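The Case for Returnable Lunch Containers in Public Canteens

May 13, 2021

Public canteens serve a large share of the working population, yet most still hand out takeaway meals in packaging meant to be used once. The Nemer district is now reviewing its catering contracts. In our view, the new contracts should require returnable containers at every site, starting in September.

The present arrangement is cheap only on paper. The district pays for the boxes when it buys them and pays again when they are collected as waste. The second payment sits in a different budget, so the two are seldom read together. At the Halonen Street canteen, which serves 800 meals on a full day, 686 left the building in disposable boxes on the day the district chose for its survey. A cost of that size deserves a line of its own in the contract.

Objections from caterers should be taken seriously. Washing takes staff time, storage takes space, and a container that leaks will be refused by customers after one bad experience. These are matters of specification. A contract can set standards for lids, stacking and repair, and it can state who pays when a box is lost. 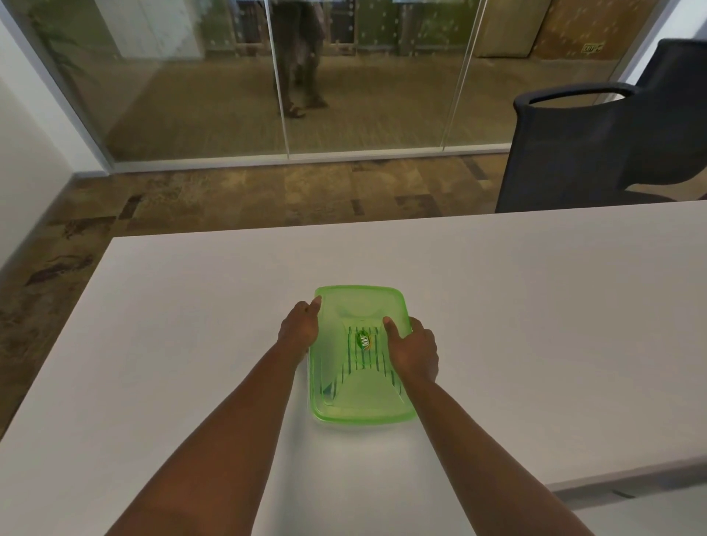
What the deposit should do

A deposit is often treated as a penalty. It works better as a simple reminder, set high enough to be noticed and low enough that no one goes without lunch on account of it. The Fletau canteens charge 2 dollars and return the full sum at any counter. We would support the same figure in Nemer, with one condition – the refund must be available wherever the meal could have been bought.

Employees on low wages should be able to register once and borrow without paying. The administrative burden would be small, and the alternative is a scheme that serves office staff well and cleaners poorly.

Contract length also matters. A caterer given a single year has little cause to invest in dishwashing equipment. We recommend a term of 3 years, with return rates published by site and a review at the midpoint. The district should own the containers throughout, so that a change of caterer does not mean starting again.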